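Monday group, I'm putting these notes up early so you can read them before we meet. It's the bedroom-and-hanging-space unit, the one I look forward to every term, and also the one where people get a little defensive about their own chairs (you know the chair, the one with the sweaters on it).

# Unit 2: Where Clothes Live Between Wearings

Last time we did drawers and folding. I promised I'd get to all the stuff that never makes it into a drawer, so let's do that now. I mean the jacket you'll wear again tomorrow, the robe, the bag you carry every day, the umbrella, the pants that are fine for one more outing. In the Tedard reader these get called "in-between clothes," and I've borrowed the term because I haven't come up with a better one.

Most small homes have plenty of room for clean clothes and dirty clothes and hardly any plan for the ones in the middle. So they travel. They go to the bed, then the chair, then the floor by the door, then back to the bed when somebody needs the chair. When I was setting up my first rented room in Amutstead I had a wardrobe, a good one, and I still had a heap. The wardrobe was full of things I wore twice a year!

## Reading a room

Before you move a single hanger, stand in the doorway and look. I'd like you to get in the habit of asking where things have landed by themselves, without anyone deciding. Those spots are useful information. If a coat always ends up on the same bit of wall, people are walking past that bit of wall with a coat in their hands, and a hook belongs there whether or not it suits the decor.

Look at vertical surfaces first, then the bed, then the floor. Vertical surfaces in a bedroom do more work than we give them credit for. In the room we'll be talking through there's a black garment hanging against a white wall, something dark hanging up above the door, and a bright patterned bag (teal, orange, pink, I love it) leaning against the wall lower down. The bed has a white blanket with purple flowers on it. Keep the bed in mind, we're coming back to it.
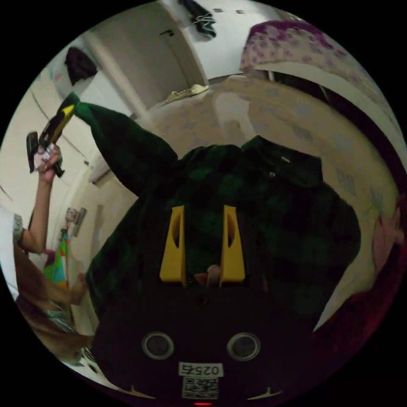

## The three zones

I sort a room by how far my arm has to go. It's a crude way to do it and it works fine.

**Easy reach.** Shoulder height, give or take, with nothing in the way. This is for the things you touch daily. If you have two hooks in the whole room, put them here.

**Stretch.** Over your head, above a door, the top of a wardrobe. Good for off-season things and for anything on a hanger that you won't need this week. Above a door is a decent spot for one light item. It's a bad spot for five heavy ones, and the door starts catching on sleeves, and then you stop closing the door.

**Floor.** Shoes, slippers, a laundry basket. I try to keep bags off the floor, although I'll admit mine was down there this morning.

A quick exercise for your notebook: draw your own bedroom wall as a plain rectangle, mark the three zones with two pencil lines, and put an X wherever something is hanging or leaning right now. Don't tidy up first. I can always tell when somebody has tidied up first.

## Hooks, rails and hangers

I get asked about this more than anything else, so I'll give you my preferences and you can argue with me on Monday.

- A hanger is kinder than a hook for anything with shoulders. Flannel shirts, blazers, coats. A hook pushes a little point into the back of the neck, and on a knit it stays there.
- Hooks are great for bags, belts, umbrellas, robes with a loop, and hats.
- A short rail beats a row of hooks if you have more jackets than wall.
- One item per hook. Two if the second is a scarf. After that you're building a pile that happens to be vertical, and the thing you want is always at the bottom of it.
- Leave a gap between long garments and short stuff. Umbrellas poke, buckles snag, and plastic bags rustle their way in between everything.

The last one deserves a bit more. Mixed hanging corners are very common, and they don't bother me as much as they bother some of my colleagues. A shirt next to some darker clothes next to the bags is a perfectly sensible corner if the shirt has its own clear drop. You want to be able to take it down with one hand and have nothing else come with it. I call this the one-hand test, and we'll be doing it in class with the practice rail.

For the practice rail I've asked for the long Drirnix one again, 200 cm, and we'll load it up bit by bit. A winter coat can weigh more than you'd guess. My plaid shirt is 800 g dry on the kitchen scale, so please weigh a few of yours at home and bring me the numbers.

### Walls matter too

Tile, plaster, painted board, they all want something different. On glazed tile I'd start with a hook that hangs from a rail or a door before I thought about drilling. Adhesive hooks do all right on smooth tile if you clean it well and stay off the grout lines. If the tile has a raised pattern, test with something you don't mind dropping.

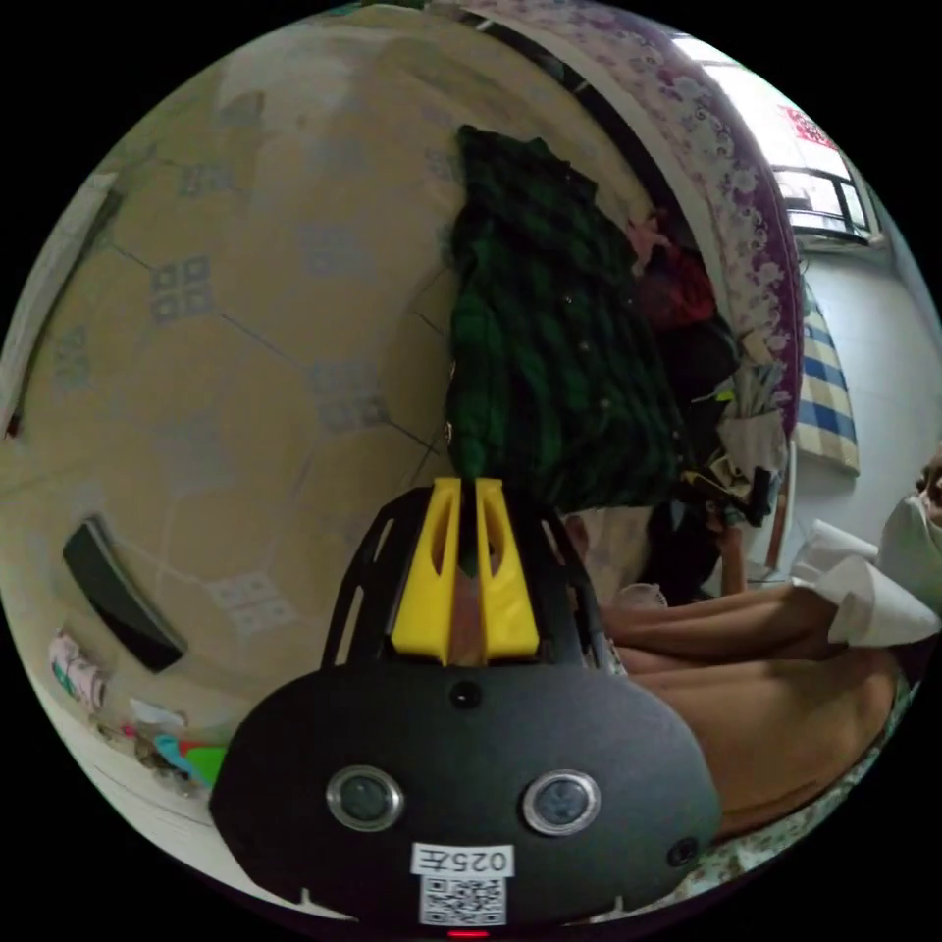 *Fig. 2. Green and black plaid on its own drop, mixed hanging to the right, tiled wall to the left.*

Fig. 2 is the one I want you to use for the written part. Pick any item in the hanging corner and tell me which zone you'd give it and what you'd hang it from. A paragraph is plenty. If you'd leave it exactly where it is, say so and say why, I'll take that as a full answer.

## Back to the bed

The bed is the biggest flat surface in the room, so everybody sorts on it. Fine! Sort on it. My only rule is that you start early enough in the day to finish, and you work on one category at a time. Tops, then bottoms, then the odd stuff. Spread a clean sheet over the blanket if you're dealing with shoes or bags.

## For next time

- Read the Pálfi chapter on wardrobes, skip the part on cedar.
- Bring your wall sketch with the X's.
- Written part on Fig. 2, graded out of 100 together with the sketch.
- Two hangers from home, any kind, the uglier the better.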